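We changed how we do groceries this fall, and a couple of people asked me to write it down, so I am writing it down.

The old way was that I drove to the big store once a week, came home with too many bags, and shoved everything wherever there was a gap. Vegetables went under other vegetables. By October I was throwing out a bunch of parsley almost every week, and I was annoyed enough to do something about it.

The new way has two trips. Hovska is the larger store and I go there for things that keep: rice, coffee, canned tomatoes, crackers, flour. Produce comes from Prokopenko, which is a small place with uneven stock but much better fruit. I walk to that one. It takes 23 minutes if I don't get stuck at the light by the pharmacy, so I don't buy more than I want to carry home.

Produce used to come home in six or seven separate little bags, one for each thing. I stopped doing that. Now it goes in one large clear bag, heavy things first and greens at the side where they won't get flattened. Bananas near the top. The clear bag matters more to me than I expected. With the old canvas totes I would forget what was in the bottom until I smelled it.

Packets and pouches don't go in with the produce at all anymore. They go in a green plastic tray, a shallow one with a raised rim. I bought it at Bikia when they were clearing out the summer stuff. I had meant to use it under seedlings.
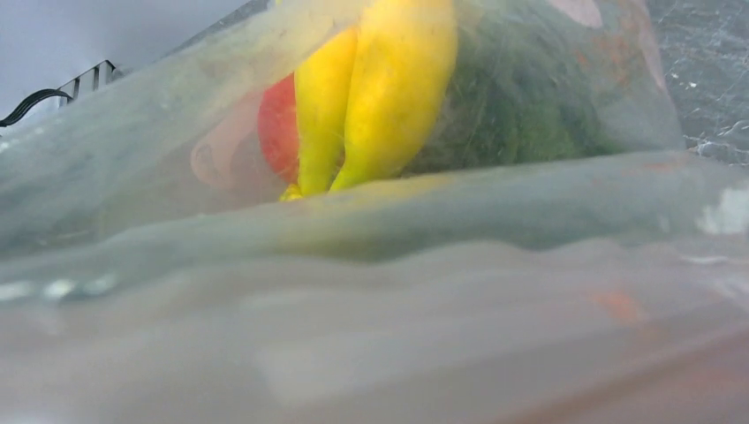
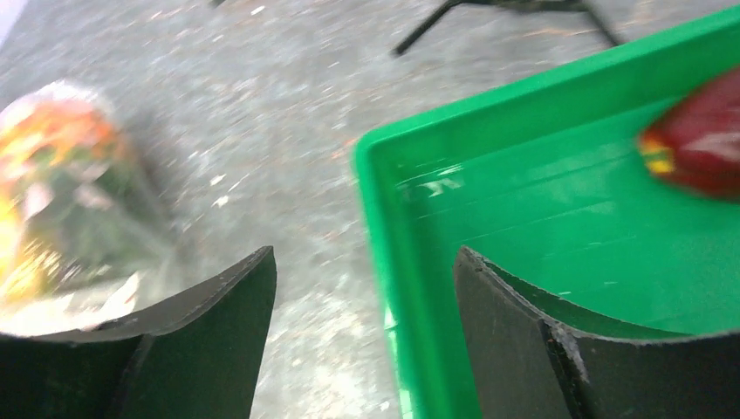

The sorting is done on the floor. I tried it on the counter first and there isn't enough counter. Everything gets set down, the tray gets filled, and then the tray goes to the pantry shelf in one trip. It is easy to wipe out if something leaks, and it fits the shelf with a little space left on one side, where I keep the foil.

The pantry shelf has one rule, which is that new packets go behind old ones. I don't label anything. I tried labels two years ago with a label maker from Illis and spent more time on the labels than on the food.

Produce takes longer. The bananas come out first and go in the bowl by the window. Apples go in the refrigerator drawer, tomatoes stay on the counter, stem side down. I used to refrigerate the tomatoes and they got mealy. Peaches, when there are any, sit next to the bananas for a day or two until they give a little when I press near the stem.

Greens are the part I used to get wrong. Svitlana Palamarchuk, who lived downstairs from us in the old building, told me to stop washing them the minute I got home. I now wrap them in a dry dish towel and put them in a container with the lid not quite closed. Parsley and dill stand in a jar with an inch of water. Lettuce lasts me more than a week like this. Dill still doesn't, and I have stopped buying it unless I'm cooking with it that night.

The big bag gets turned inside out and hung over the faucet until it's dry, then folded in thirds and put back in the drawer with the towels. They do wear out. The handles stretch first, and after that I use it for recycling.

I kept the receipts for one month to see if any of this made a difference. The produce receipts were lower, the Hovska ones were the same as before. I threw away one cucumber and half a bag of spinach. I would have to do it for longer to say much about money, and I probably won't, because saving receipts is its own kind of mess.

What I haven't solved is onions and potatoes. They are not supposed to be kept together and I only have one dark cupboard. At the moment the onions are in a basket on top of the refrigerator, which is too warm for them, and two have already sprouted. If you have a small kitchen and a good place for onions, leave a comment.

Next I want to go through the spice drawer. I found three open bags of paprika in there when I was looking for the bay leaves.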